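Residents' and Users' Forum > Shared Facilities > Worktables and Surfaces
Topic: Yellow tables in the Posville hall - proposal to keep or replace
Views: 2,314

R_Coutinho
Facilities liaison
Members are invited to comment on the long yellow table in the Posville hall. It was bought when the hall was fitted out by Merham, and the question before us is whether the next order, due in October, should repeat the colour or move to a pale grey top. The budget allows for three tables. Comments received before the order is placed will be put to the hall management.

Raíssa Coutinho

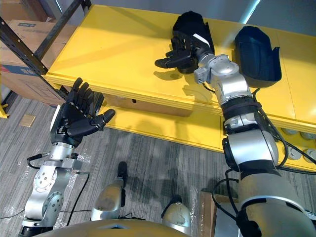
The yellow top has served the hall well in one respect, in that small items are easily found on it. Dark parts in particular show up at once, and the navy, nearly black plastic piece with the flared rim is a fair instance of this. On the old brown benches such pieces were regularly overlooked when the hall was cleared in the evening. I would therefore ask those in favour of grey to say how dark a grey they have in mind.

purnau_bench
I write in support of grey. The yellow is tiring over a full afternoon, and several members of the Purnau group have raised this with me. A pale grey would show dark items equally well. I would also point out that shadows fall quite strongly on the present top, which does not help anyone doing close work.

McIver_Hall_User
With respect to the previous contributor, shadows are a matter of the lighting and would be the same on any light surface. We have used yellow tops at McIver for six years and have received one complaint. My own preference is to keep the colour and spend any saving on lamps.

purnau_bench
The point about lighting is accepted in part. I do not accept that one complaint in six years settles the matter, as users seldom complain in writing.

store_and_shelf
May I raise a related item. Whatever colour is chosen, dark equipment should be inspected against a light background before it is put away. Toothed strips and recesses are very hard to check otherwise. 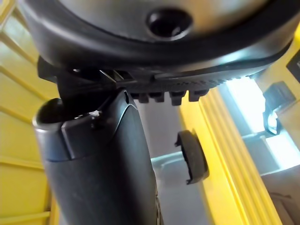 Underside of the black housing, with the fine-toothed rail and the tabs below it.

Fine teeth of this kind collect dust, and a quick look in poor light is insufficient. I have no strong view on yellow or grey.

R_Coutinho
Facilities liaison
Thank you. The remark on inspection is noted and will be added to the closing-up sheet. On colour, opinion remains divided. I shall ask Merham for a sample of the pale grey and leave it at the hall desk - members may compare it with the present top from 6 in the evening.

McIver_Hall_User
I am content with that, provided the sample is viewed under the hall lights and away from the window.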